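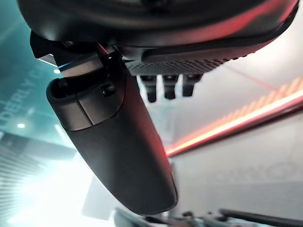 Second Trade, Same Hands

Adebayo Bassey was 41 when he stopped fitting kitchens and started tuning pianos. He had no plan to do it for a living. His daughter had been given an upright by a neighbour who was moving interstate, and two of the notes in the bass wouldn't sound at all.

"I took the bottom panel off and had a look," he says. "I'd spent my working life making drawers close properly. I thought, well, it's a big cabinet with some parts in it. I was wrong about that, but it got me started."

The piano was a Sjöberg, built for a chain of music shops and never worth a great deal. He fixed one of the notes that night with a bit of felt and some glue. The other took him until December. By then he had bought a second-hand tuning lever and a set of rubber mutes, and had read the same library book so often that the librarian suggested he buy his own copy.

He now looks after 166 pianos between Zandale and the coast. Most are in private homes. Others are in schools and churches, and one is in the dining room of a pub where, he says, people keep putting their glasses on it.

We met at his workshop, a double garage behind the house. There was an upright on its back on a trolley and a row of hammers laid out along the bench in order, each one numbered in pencil. He made tea and kept working for the first part of our talk, easing a tight key with a small pair of pliers.

I asked what people get wrong about the job.

"They think it's all ears," he says. "They say, oh, you must have perfect pitch. I don't. I can't tell you what note the fridge is humming. What you're listening for is beats, a sort of wobble between two strings that aren't quite agreeing. You turn the pin and the wobble slows down. Anybody can hear it once it's been pointed out to them. I've taught ten-year-olds to hear it."

The harder part, he says, is in the wrist. A tuning pin sits in a block of hard maple and is held there by friction alone. It has to be turned by a very small amount and then left so that it won't creep back. If it's only been twisted and hasn't moved in the wood, the string will sound right while you're packing up and be flat before the weekend.

"That took me two years. I could get a piano in tune well before then. I couldn't get it to stay there."

He learned most of it from Adebayo Okeke, who had been tuning in the district for a long time and was thinking of giving up the heavier work. The two men share a first name, and customers used to ring one to complain about the other. Okeke let him come along on jobs, at first to carry the tools and hold the torch, and later to do the middle octaves while Okeke had lunch in the car.

"He never said much. He'd come back in, play an octave, and either sit down or hand me the lever again. If he sat down, it was all right."

Did he ever say it was good?

"He said once that it was tidy. I rang my wife."

Okeke still does the regulation work — setting the height of the keys, the distance the hammers travel, the point where each one lets go of the string — because he likes it and can do it sitting at a bench. Bassey brings the actions over in the back of the van. A standard piano has 88 notes, and each of them has several adjustments to be made. A full regulation takes Okeke 4 days, and he won't be hurried.

I wanted to know about money, because people considering a change of trade always do. Bassey answered without any fuss. The first year he kept fitting kitchens and tuned on the side, and the tuning didn't cover the petrol. In the second year he dropped to part time with Turnum, the joinery firm he'd been with since his apprenticeship. He left altogether when the primary schools took him on.

"I earn a bit less than I did. I've got no boss and my knees are better. If you need the same pay from the first week, don't do it. You need something else coming in, or someone else."

His busiest stretch comes after the weather turns. Wood takes up moisture from the air and gives it back again, and the soundboard swells and shrinks with it. A piano that was fine through a wet summer will drop once the heating goes on. He tells customers to keep the instrument off an outside wall, out of direct sun and well away from a heater. Most of them nod, he says, and then show him to a piano beside the fireplace.

"You can't make them move the couch. I just book them in a bit more often."

The worst piano he has been asked to tune was in a shearers' hall outside Dramo. It had been stored under a tarp, and mice had eaten most of the felt. The hall wanted it ready for a 70th birthday, and he had an afternoon.

"I told them I could get the middle of it going. I pulled a nest out from under the keys that was as big as a loaf of bread. I borrowed felt from the top end, where she wasn't going to play anyway, and put it where it mattered. You wouldn't have recorded an album on it. She played for an hour and they all sang."

He doesn't take on every job. Cracked pin blocks are the usual reason for saying no, as the repair costs more than most old uprights would ever fetch. He finds those visits hard. People have often grown up with the instrument, or carried it through several house moves, and they've rung him hoping for good news.

"I play it for them a bit first. Then I show them with the lever how the pin just turns in the hole. It's better if they see it. Some of them want to keep it anyway, for the photos to sit on, and that's fine. It's their piano."

Electronic tuning devices are a sore point in the trade, and I asked where he stands. He uses one, on his phone, to set the first octave when a room is noisy. School halls are the main place, where there may be a basketball game going on the other side of a curtain. He does the rest by ear. Okeke has never used one and hasn't asked to see it.

What about his own playing?

"Terrible. I know four pieces, and I play them at the end of every job to check my work. My regulars must be sick of them. One lady asked me whether I'd thought about lessons."

He has, as it happens. He starts next term with his daughter's old teacher, whose piano he tunes in exchange. The Sjöberg is still in the front room. The note that took him until December is the G below middle C, and he showed me that it works by playing it several times while he looked for his van keys. He had a church to get to before choir practice, and the heating had been on in there all day.

Contact us | Copyright 2023. All rights reserved. | Back to top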